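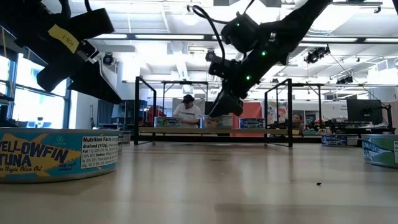
What does this dataset contain?

Finishing times and power figures from the Wostbridge indoor cycling league, one row per rider per race.

Wostbridge League Results
Last updated March 30, 2023

The league runs over 8 rounds on two virtual courses, Pacheco and Ceremel. Pacheco is flat. Ceremel has one long climb and a short drop to the line. Results are exported from the Wulletti timing service after each round and merged into a single CSV file, results.csv. There are 141 riders in the current release.

Columns

rider_id: a number given at sign-up, kept for the whole season
category: A, B, C or D at the time of the race
course: pacheco or ceremel
finish_s: finishing time in seconds, blank if the rider did not finish
avg_w: average power in watts
hr_flag: 1 if heart rate was recorded, otherwise 0
status: ok, dnf, dsq or pending

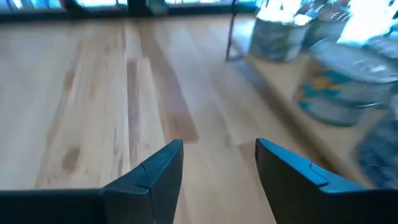
Checks

Rows marked pending are waiting for a power file from the rider. Please leave them out of any ranking. A rider who moves up a category mid-season keeps the old category on earlier rows, so don't group by rider and assume the category is fixed.

Any race with a gap of more than 20 seconds in the power trace is marked dsq unless the rider sent a second recording. Average power below 200 watts in category A is looked at by hand, and in most cases it was a badly set-up trainer.
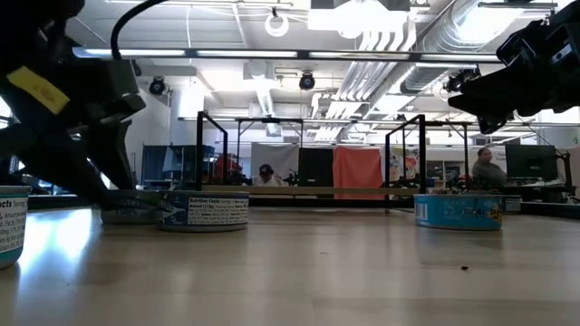
The same goes for very quick times on Ceremel, where an early export cut off the last part of the descent. Those rows were replaced in version 1.2 and the old ones are in the archive folder.

Known problems

Round 3 has no heart rate data. Two riders share a display name, so join on rider_id only. Weights are not included and won't be added.

Use

Free for non-commercial use with credit to the league. The next release is planned for July. Send corrections to Fatima Onuoha with the rider_id and round number.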